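Trikance Player Guide
Section 4: Linking your wallet and claiming test rewards

You need a Trikance account, a Chala wallet and a level of patience normally reserved for airport security. If your account was made during the closed test, it already works here. Please don't make a second one. We can tell.

1. Sign in and open Profile, then Wallets. If the tab is gray, confirm your email first.

2. Press Link Wallet and choose Chala. A pop-up appears, unless your browser has decided to protect you from it.

3. Compare the address in the pop-up with the one in your wallet. The whole address, please. Everybody checks the first four characters, and so do the people who make fake ones.

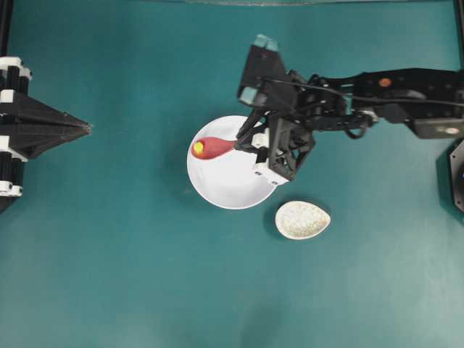 4. Press Sign. You have 90 seconds before the request expires. Signing is free and moves no tokens. If you are asked to pay a fee at this step, close the window, because you are somewhere else.

5. Wait for the green check mark next to your wallet name. Refreshing the page puts you at the back of the line.

CAUTION: Trikance staff will never ask for your recovery phrase. Neville Gosling from support would like it known that he doesn't want it, and that he has been sent it anyway.

Claiming

6. Go to Rewards and pick a match season. Players who finished at least 86 ranked matches see a Claim button. Players with 85 see a progress bar and can draw their own conclusions.

7. Press Claim once. Tokens arrive as Kiltik, our in-game currency, and stay locked until the August update.

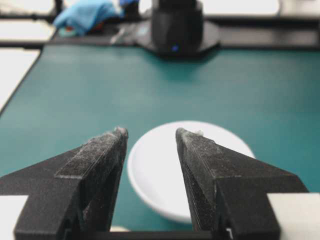
8. To use Kiltik in the Plustudero marketplace before then, turn on Test Mode under Settings. Purchases made in Test Mode are wiped at launch, including the hat.

NOTE: You can link up to 2 wallets per account. The first one linked receives rewards until you change it under Wallets, Default.

Error 324 means the wallet belongs to another account, usually the one you made in step zero after ignoring our advice. Unlink it there and start again from step 2. If you no longer have the password, write to Leokadia Tomaszewski's team through the Help form and include your player name and public wallet address.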